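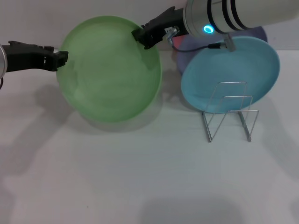
About Otumell

Otumell is a small tableware shop with a big soft spot for everyday plates. Plates are what we love most – the ones that come out for toast in the morning, go back on the rack, and come out again for dinner!

We started with 2 shelves in the front of a hardware store called Vastetti, selling plain dinner plates one at a time. People kept coming in to replace a broken one and going home with a color they hadn't planned on. That still happens most days, and we still enjoy it every time.

Color is a big part of what we do. Mint green, sky blue and lavender look great side by side, and we like a table where the plates don't all match. You can buy a single plate from us, or mix your own set in any colors you like. There's no minimum and no extra charge for mixing.

Our glossy plates come from the Brirna workshop, and the matte ones are from Sæther. Both are happy to make small batches, so we can try a new shade in the spring and bring it back in the fall if you ask for it (the lavender came back that way, after a lot of asking).

We carry wire dish racks too. A good rack holds each plate upright with space on both sides, so air gets around it and the rims don't knock together. Plenty of our customers leave theirs out on the counter all week and never put the plates in a cupboard at all, and we do the same at home.

Last year we packed 3,037 orders, every one wrapped by hand in paper. If a plate arrives chipped, send us a photo and we'll mail you another. We keep about 3,000 plates in the stockroom, so there's a good chance we have yours.

The shop opens at 10 in the morning, except in July, when we open at noon. Come in and pick up as many plates as you want – we like it when people handle them!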